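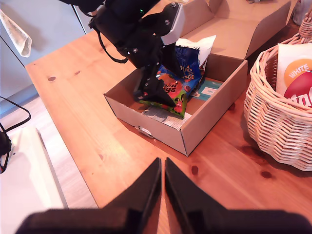

Diary of the Pantry Officer, Datthorpe Residence
November, evening entry

The sorting of dry goods was resumed after the midday meal and continued until the light failed at the west windows. The subject of today's work was confectionery and packaged snacks, which had been left over from the previous session and which the house rules require to be settled before the monthly order is placed. The order to Holto is due by noon tomorrow.

The packaged items were brought to the pine table, where cardboard boxes and wicker baskets are now the approved containers for this class of goods. The plastic tubs bought last spring have been withdrawn. They took up a great deal of shelf space when empty, and their lids did not fit one another. The residents were informed of the change by a note on the pantry door, and one written objection was received. It has been filed.

It was decided that cardboard should serve for stock and wicker for display. Stock is what remains in the pantry until called for. Display is what is placed on the sideboard in the common room for residents and their visitors to take as they please. The distinction was not observed in past years, and the result was that whole packets went from the pantry without entry in the book.

The low shelf was measured again, and it will take six boxes in a single row, provided the flaps are folded in. If the flaps are left standing, the shelf above must be raised, and the brackets on that wall do not permit this. I have written to the maintenance office on the matter of the brackets for the third month in succession. A reply was received in September and stated that the request had been noted.

Some time was given to the question of chocolate. Under the present rule it is kept with the biscuits. I am inclined to recommend that it be kept separately and away from the pipe that runs behind the north shelves, where the wall is warm in the evening. A quantity of cooking chocolate had to be thrown out last winter for this reason, and the loss was entered at the time. The recommendation will be put in the monthly report, together with a request for a second thermometer.

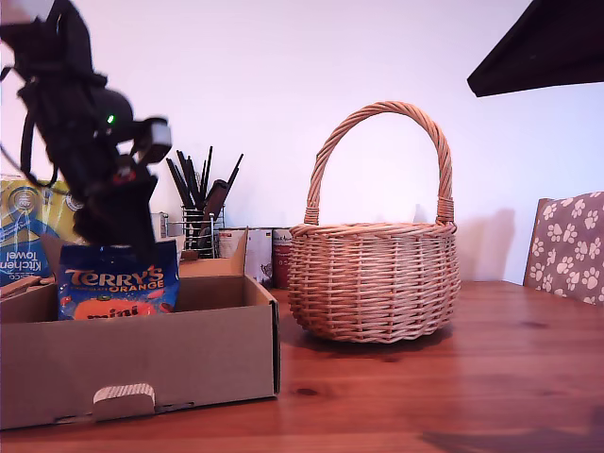
The handled basket and a stock box on the table, with a Terry's packet standing in the box.

The handled basket deserves a separate entry. It was acquired from the Zacharopoulos shop in Tadport, together with a smaller one for bread, and has so far been used only at the harvest supper. I had been against the purchase on grounds of storage, as a tall handle cannot be made to fit under a shelf. I now withdraw that view in part. The basket may be carried from the pantry to the common room in one hand, which leaves the other free for the door. It will hang from the hook inside the pantry entrance when it is not in use. The hook was tested with a bag of flour and held.

A liner will be needed. The housekeeping cupboard contains 14 cotton napkins that are no longer fit for the dining room, and two of these may be stitched together for the purpose. The residence has spent enough on baskets this year and no new cloth will be ordered.

The budget was reviewed at the close of the afternoon. The household allowance for dry goods stands at 3000 for the half year, and around nine parts in ten of that sum has been spent or promised. The remainder must cover the December visitors. I have therefore reduced the Holto order by striking out the mixed nuts and the second case of crackers. The oatmeal was left as it stood. Tea was increased slightly, following the complaints of last month, which I accept were justified.

Labels were not completed. The pen supplied for the purpose had dried, and the replacement writes too broadly for the small cards. Pencil will be used until a proper pen is obtained. Each card is to carry the name of the goods and the month of entry, and nothing else. Remarks on the cards, of the kind found on the rice last year, are not permitted.

The bread basket has a loose strand at the base and should be soaked and mended before it is put into service.

Work stopped at a quarter past five. The pantry key was returned to the office and signed for. Tomorrow the tinned goods will be taken up, beginning with the lower cupboard, and the Holto order will be sent before anything else is done.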